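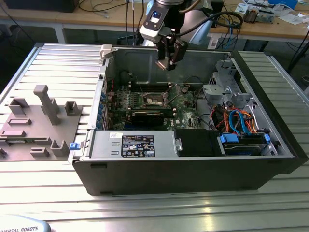
The Dell on its side with the side panel off

Old paste on the processor of a second-hand Dell, clean it where it is or take the chip out?

Posted in Wudesley Community Help > Computers and Printers

mossybiscuit

Hello all, first time asking anything in this section, I normally lurk in the gardening bit. I've taken on an old Dell tower which I want to get going again as a machine for scanning family photos and a bit of light accounts. It ran when I got it but the fan went up and down like a hairdryer, even when all it had to do was show me the desktop. I put the free Ondumar temperature thing on it and it sat at 63 degrees doing nothing at all, and as soon as I opened a few browser tabs it climbed from there and the fan really got going. I don't know much but that sounded warm to me for a computer that was basically asleep.

So I've watched some videos, got brave, laid the thing on its side and had the cooler off. The paste underneath had gone dry and crumbly, and what was left on the cooler came away in little flakes (I had to chase them with a soft brush). The cooler itself is clean now and looks lovely. It's the processor I've got cold feet about.

What I can't work out is whether I'm supposed to wipe the chip while it's sitting in the socket, or lift it out and do it on the table. One video did it in place in about ten seconds with a coffee filter. Another one had the chip out on a mat and was very stern about it. The comments under both were no help whatsoever, just people shouting.

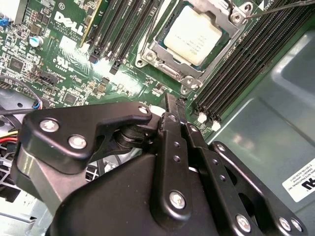

My worry with leaving it in is that bits will drop down the side of the metal surround and end up somewhere they can't be got out again. The memory slots are right there on both sides of the socket too, and they look like perfect crumb catchers. My worry with taking it out is that I've read about bent pins and I've got hands like a bunch of bananas. I dropped a contact lens down the plughole this morning, just so you know who you're dealing with.

Other things that may matter:

I have a bottle of isopropyl alcohol, the strong stuff, bought for cleaning the scanner glass.
I have kitchen roll, cotton buds, a pack of coffee filters and some glasses cloths.
I've bought a tube of Zuline paste, the grey one, because it was what the shop had.
The graphics card is still in. Should it come out? It isn't really in my way.
The power lead has been out since before I started, I did at least get that right.

Also, while I'm here, how much new paste? I've seen a pea, a grain of rice, a cross, and somebody who spread it like butter with an old bank card. They can't all be right. Or can they?

Thanks in advance, and please use small words.

Edit, same evening: somebody asked me how bad it is and whether it's the crusty kind or the greasy kind. I'd say blotchy and brown. It's smeared over the top of the chip, more like a tea stain than a lump.
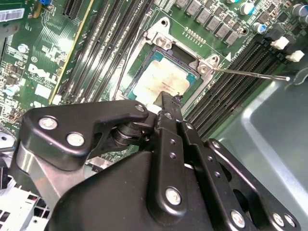 The processor in its socket, old paste and all

Edit again: the little lever at the side worries me as well. I haven't dared touch it yet. Does it want to be down before I start wiping, or doesn't it matter?

solder_and_sponge

Leave it in the socket! I've done a fair few of these for neighbours and I only take the chip out if there's paste gone over the sides or I'm swapping it for another one. Yours has a bit of a smear on top, and a smear on top is the easiest kind to deal with. You'd be adding a risky job to a simple one.

To your lever first. Get the bracket shut properly before you do any wiping. Metal plate down over the edges of the processor, lever pushed down and tucked under its hook. It'll feel stiffer than you want it to and it may creak a bit, and the creak is normal, it made me jump the first time as well. If it feels wrong rather than stiff, as in it just won't go, stop and look whether the chip is sitting flat. There are little notches in the edge of the chip on most of these and they should line up with the bumps in the socket. Don't lean on it if it's wonky.

Once it's clamped, this is how I do it:

Fold a coffee filter into a small pad, or tear one up and use a piece. Kitchen roll works but sheds a bit of fluff, so I'd keep that for the cooler.

Put the alcohol on the pad, well away from the computer. Don't pour or drip it on the chip. You want the pad damp, so if it drips when you hold it up, give it a squeeze.

Lay it on the brown bits and just let it sit for a moment. Old paste softens nicely if you give it a chance. Then wipe from the outside edge in towards the middle, and lift. Turn to a clean side and go again. If you go from the middle outwards you're pushing the muck towards exactly the gap you're worried about.

Cotton buds for whatever is left along the edge of the metal plate. Damp, not soaked, and roll them a bit so they pick up the dirt.

You're done when a clean bit of filter comes away with no grey or brown on it. The metal may still look a little stained or cloudy and you'll probably be able to read the printing on it. Please don't polish it! I knew a chap who went at his with metal cleaner and I still think about it.

For the crumbs, lay a strip of paper along the top of the memory slots on each side while you work. Don't use sticky tape on the slots, just paper, and lift it away carefully afterwards. And if a dry flake does land on the board it isn't a disaster. Most of the ordinary grey and white pastes don't conduct, so it's more untidy than dangerous. Soft brush, flick it out.

Graphics card can stay put if you've got room for your hands. Mine usually comes out, but that's only so I can get at the dust under it.

Paste: a pea in the middle. A small pea, mind you, a petit pois. The cooler squashes it out when you screw it down. The butter method is fine too but you get it on your cuffs.

When you put the cooler back, start all the screws by a turn or two first and then go corner to opposite corner, a bit at a time. And plug the fan back in. I once gave a computer back without doing that and had to walk round there in my slippers.

Replies to this answer

mossybiscuit: Thank you!! Petit pois I can do. Is it all right to leave the alcohol to dry by itself?

solder_and_sponge: Yes, it goes off very quickly. I make a cup of tea and by then it's long gone.

gatepost63

Just buy a new one. Those are 13 years old if they're a day, and you'll spend longer on it than it's worth.

Replies to this answer

solder_and_sponge: It's for scanning photos and doing sums. It'll be fine for that.

mossybiscuit: I did look at new ones but they wanted almost 300 pounds for something that would do what I need, and I'd rather spend it on the greenhouse.

lamplit_otter

Mostly agreeing with the first answer, but I'd like to stick up for the stern video a little.

I used to do this at the Ishida Road repair mornings and the one time I really would lift the chip is when there's paste down on the green or blue edge, the bit that sits below the metal top. You can't reach that properly with the plate clamped over it, and if you scrub at it in place you only work it further in. So have a good look round the border with a torch before you decide. If it's only on the top, leave it where it is and be glad.

If you do end up lifting it, then: lever up, plate up, hold the chip by two opposite edges and go straight up, no sliding. Put it down on something clean with the metal side facing you and don't touch the underneath. On a lot of these Dells the delicate pins are in the socket and the chip has flat gold pads, so the thing to protect is the socket. Nothing must fall in it. No cotton buds in there, no brush, no alcohol, no blowing on it either (spit, sorry, but it's true). With what you've said about your hands I'd put a clean saucer upside down over the socket while the chip is away. It looks daft and it's saved me once.

Touch a bare metal bit of the case before you start, and again every time you come back from wandering off. You don't need the wrist strap if you haven't got one, just don't do it in a fleece and socks on a carpet.

A couple of things on the temperature. It was 63 with nothing running, and dried-out paste would do that, but so would a cooler full of fluff. You said the cooler looks lovely, does that include in between the fins? Hold it up to a window and see if you can see daylight through it. The first one I ever did, I put beautiful new paste on and it made hardly any difference, and when I took the fan off the top there was a felt blanket under it. I could have made a hat.

Also check the fan on the back of the power supply while the case is open. Brush only, from outside, and don't open the power supply itself for any reason at all.

And your new paste wants no special treatment. Put it on, fit the cooler once, and try not to lift it off again to have a peek. If you do peek (everybody peeks), clean both sides off and start again, or you'll get air trapped in it.

Replies to this answer

mossybiscuit: Held it up to the window. No daylight. Oh dear.

lamplit_otter: There's your hairdryer then! Old toothbrush, dry, along the fins and never across them, and do it outdoors.

mossybiscuit: Will do it in the morning before breakfast. I've got the lever down and hooked now by the way, it creaked exactly as promised and I said a word. Had a look round the border with a torch and it all seems to be on the top, so I'm going to leave the chip where it is and do the coffee filter thing.

solder_and_sponge: Good plan. Run the Ondumar thing again when it's back together and leave it on the desktop for seven minutes or so before you believe the number.

mossybiscuit: Will report back. The greenhouse thanks you both.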